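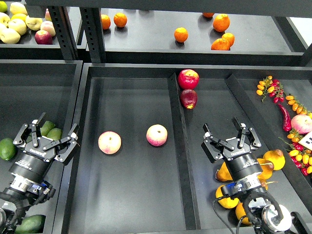 **Handout for Unit 9: Planning and paying for a picking cell**

Welcome back, everyone, and thank you for the budgets you turned in. I read every one of them with a cup of coffee and a great deal of pleasure (some of you write wonderful footnotes!). Nearly all of you started with the price of the arm, and I'd like us to spend this session on everything that comes after it, where a good part of the money goes.

Our running case is Osance, a produce packer that wants a two-arm cell for loose fruit on open shelving. They have asked two suppliers, Gesesia and Avram, for quotes. Please keep both quotes beside you as you read, and a pencil too.

### Start with the goods

Before you price anything, write down what has to be picked up. A pear and a string of cherry tomatoes on the vine are very different jobs for a gripper, and a long chili pepper is different again. For each item I'd like you to note:

- its smallest and largest size, measured by you, with a ruler
- how firm it is, and what a bruise costs the customer
- whether it rolls when touched
- whether it comes alone or attached to its neighbors

Then go back to the quotes and see which items each supplier's gripper is meant to handle. Gesesia lists fingers as a separate line and Avram folds them into the arm price, so you'll need to pull those numbers apart before the two can sit in one table.

### Then the shelf

Shelving looks cheap on paper and people tend to leave it for last. Please don't! Bin depth, the height of the dividers and the clearance under the upper tier all decide how far an arm has to reach and at what angle, and that can push you up a whole size of arm. Changing a divider is a small purchase. Changing an arm after delivery is a very long phone call.
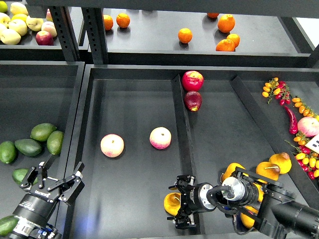
Idgate, April 4, 2025

### Lines that go missing

I went through the class budgets and made a list of what was left out most often. Cables and their wear came first. An arm that bends all day works its cables hard, and a spare set ought to be in the first order. After that came spare fingers, wrist parts, lighting, and the fruit itself. Real fruit for trials spoils and has to be bought again and again, while artificial fruit lasts but won't tell you a thing about bruising. Most projects want some of each, so give them two lines.

### For next time

1. Put both quotes into one table, with fingers, cables and spares on their own rows.
2. Mark each row as bought once or bought every year. Run the yearly rows out to July of next year.
3. Write a paragraph on which row you trust least, and whom you would call about it.

Bring a printed copy to Room 106, please, as we'll be trading papers and scribbling all over them.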